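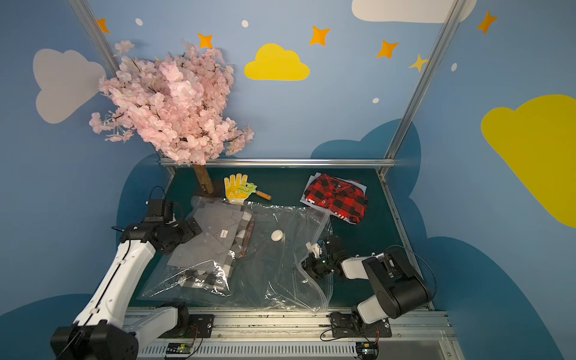
Packing shirts in a vacuum bag

Did this in December when the closet gave up. Quick version.

1. Clear a table. Bag flat, valve facing up. Anything sharp or pointy goes well away from the plastic – garden tools especially.

2. Check the shirts are bone dry. Damp flannel in a sealed bag = mildew. Buttons done up, sleeves in.

3. Fold everything to the same size, half the width of the bag. First one goes all the way to the left. Grey one for me. Push it right down into the corner.

4. Second stack on the right. Plaid flannel is bulky and wont stay folded, so slide it in with one hand under it and hold the bag mouth open with the other. If it bunches up pull it out and start over.

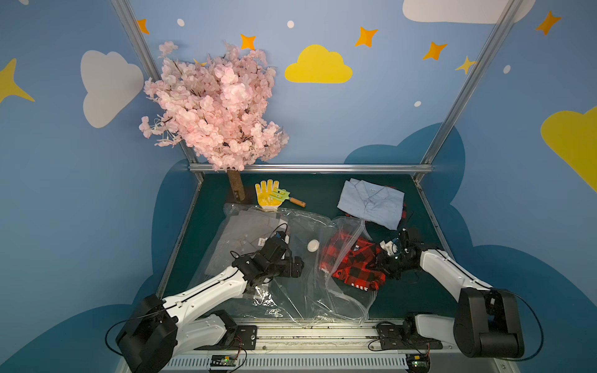
Angus Guthrie says he leaves the middle of the bag empty, otherwise the cloth gets sucked up agianst the valve and the air stops coming out. Good tip, do that.

5. Keep fabric off the zipper. Run the slider across, then back, then across again. Pinch along the whole length.

6. Vacuum hose on the valve, 20 seconds, cap on fast. Mine is a Flesimow, 900 watts, plenty.

7. Look again next morning. Puffed up? Zipper leak – redo step 5.

Label it and shelve it flat.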